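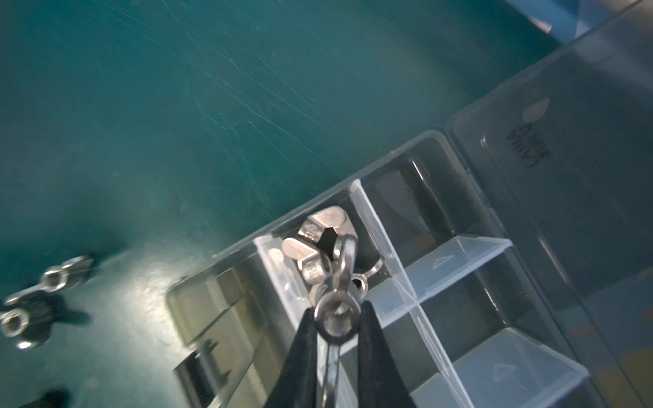
Last updated: 2025-02-27

Reading time: 2 min

Wing Nuts and Why They Get Their Own Compartment

A nut is a small metal part with a hole through it. The inside of the hole has a spiral groove called a thread. A bolt has a matching thread on the outside. When the nut turns, the two threads slide along each other and the nut moves up or down the bolt.

Most nuts have six flat sides and need a wrench. A wing nut has two wings. Fingers push on the wings, so no tool is required. The wings stick out from the center, and a push far from the center turns a part more easily than a push close to it. This effect is called leverage.

The wing nuts in the picture are stainless steel. Stainless steel contains chromium, a metal that helps it resist rust.

Small parts are sorted by type and by thread size. Two nuts can look the same and still fit different bolts. A clear box with divider walls keeps each kind apart, and the contents can be checked through the plastic. Wing nuts go in one compartment. Other compartments can stay empty until they are needed.

To sort your own:
Test each nut on a bolt of known size.
Turn it by hand. If it sticks, stop. Forcing it damages the thread.
Put matching nuts together.
Close the lid before moving the box.

Small parts are a choking hazard. Keep them away from babies and pets.

Text: Yoon-hee Joo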